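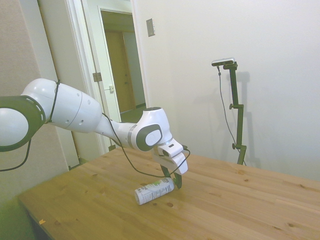 Gallovik evacuated tube kit, worth it for a small house?

kukden_roof
Installer from Stevside quoted me 21 tubes on the south roof and says it'll cover most of our hot water, even in November. Sounds high to me. Anyone running one?

figueroa77
Most of it in November? No way. I've had the same kit for 8 years. Great in summer, preheat at best once the days get short. Ask him for the numbers in writing.

tankless_tom
Disagree. Depends how much you use. Two people, short showers, decent tank — mine does fine well into fall.

figueroa77
"Does fine" with the backup heater off?

tankless_tom
Backup is on a timer, 7 in the morning. I don't log it.

figueroa77
So you don't know what the tubes are doing.

pipe_dreamer
Check the pump and glycol too. I paid $237 for a flush and refill that wasn't in the quote. I'd look at a plain heat pump water heater first.

kukden_roof
He never mentioned glycol. Asking for the month by month figures tonight, and what tank size he assumed — the quote doesn't say.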